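Quick one before the April write-up gets forgotten completely. The working rules for the countertop tasks have been redone, Grażyna Tomaszewski and Gregor Kinnear did most of it, and Stirkcombe and Saltside are both on the same version as of 29/07/2025. Old Jimwood sheet is dead. Please bin it.

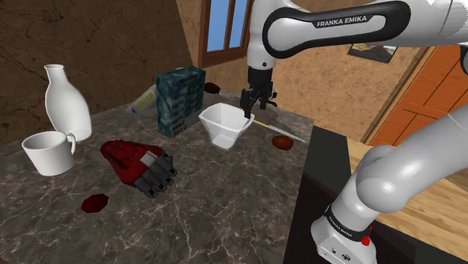 Main change is clutter. Every simulated run now gets a written scene list before anyone presses go, and that means everything on the counter, not just the target. Bowl, mug, bottle, the mint box, the knife-like thing lying off to the right, even the red glove. If it's there it's on the list. Too many runs came in as "bowl task, usual stuff" and then no one could rebuild them.

Second change, rim grasps. Say which finger goes inside the wall and which stays out. Log it before closing, not after. "Gripped bowl" on its own will get sent back to you.

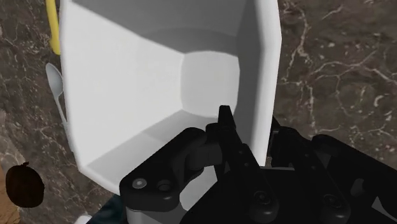

*Rim grasp, one finger either side of the wall. Wrist view.*

Third, views. Wrist view alone doesn't count as evidence any more, you need a fixed view of the same run saved with it. Same run!! Not a nice looking one from the day before. Gregor found 3 mismatched pairs in the Wysocka folder and was not happy.

Reporting numbers: 20 runs for a quick check, 100 for anything that leaves the building. Failures stay in. Runs stopped by hand go down as stopped and we want a reason, even a short one. "Looked odd" is fine.
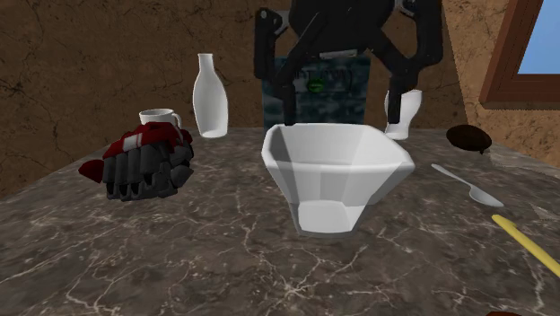 Also no changing the start pose halfway through a batch. If you have to, close the batch and open a new one, with a new number. Grażyna will be checking 2 batches per site and sending notes back, so expect questions.

Still to sort: who signs off when both sites share a batch, and what to call partial grasps. Sugestions to Gregor please. Form is in the usual place, the one with the long name.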